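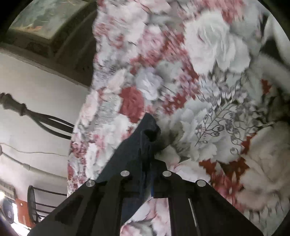
Household Chores Working Group – minutes, 8 January 2018

Present: Keerthana Thevar (chair), Bindu Warrier, Krishnamoorthy Thomas, Saranya Thampi, and me, Trinity Tillman, taking the notes again. The usual warning applies – I write these the way I talk, so shout if I've put words in your mouth.

1. Last minutes

Accepted. Bindu asked me to fix the bit where I had her saying the folding table at Ramasamy was "hopeless". Her word was "slow". Fixed.

2. Can a machine do the bedding yet?

This took up most of the evening and I enjoyed it more than I thought I would. Keerthana started us off with big floral cloth, the sort with roses and leafy sprigs running all over it, and asked what a gripper is meant to take hold of. A mug has a handle. A printed cover hanging up has folds that move the minute you get near them, and the pattern smears if anything is going quickly, so a camera can have a pretty hard time telling an edge from a petal.

Krishnamoorthy thinks we're being gloomy. He says picking cloth up is mostly sorted and it's the next bit, finding two corners and keeping them, that everyone gets stuck on. Saranya said she gets stuck on that herself with a fitted sheet, and we lost a few minutes to fitted sheets.

I said my piece about rooms. All the demos I've watched have a bare table and a blank wall behind it, and my place has cords looping down, a fan, a shelf right where your elbow wants to go and pictures over the top of it. I'd like to know how an arm swings a doona cover past all that without taking the fan with it! Bindu agreed and would like clutter written into our list as its own heading. Agreed, she'll draft it.

3. Skutine trial

Bindu went through the figures for the towel job. 247 attempts, 139 ending in a fold she'd put in a cupboard. Krishnamoorthy was pleased with that. Keerthana wasn't, and pointed out that they were all the same size of towel, all one colour, and started flat. We went back and forth for a while. Where we landed is that it's a fair result for towels and tells us very little about bedding or curtains.

Saranya asked what it would cost to run the same thing with patterned cloth. Bindu will ask, but she reckons Skutine will want us to supply the fabric. I've got a box of old curtains in the garage if anyone's fussed about cost.

4. Shop floor

Short one. Saranya visited Pristard, where they've had a machine hanging garments on rails since November. It does shirts well enough. Dresses and anything slippery still go to a person at the end of the line, and so does anything the machine drops, so that person is busy. She talked to the staff on the rail and they'd happily keep it for the shirts.

Krishnamoorthy asked whether that counts as a yes or a no for our summary. I've put it down as "partly" – Keerthana can argue with me by email.

5. Brarkico request

They've offered to lend us a unit if we can line up 200 household items for it to try. Keerthana is keen. Bindu is worried about where it would live and who'd be home with it. I'm somewhere in between, I'd love a go but my hallway is narrow and I like my paint. Held over until we see the loan terms. Krishnamoorthy to write back and ask about insurance and whether we pay freight both ways.

6. Jobs

Bindu – clutter heading, and the Skutine fabric question.
Krishnamoorthy – letter to Brarkico.
Saranya – one page on the Pristard visit, please, with the bit about slippery fabrics.
Keerthana – decide whether curtains sit under bedding or get their own line.
Me – these, and the box of curtains.

7. Other business

Saranya wants dishes on the next agenda. Krishnamoorthy wants ironing. We'll do dishes first. Limit of 4 items next time, because we ran well over and the tea had gone cold.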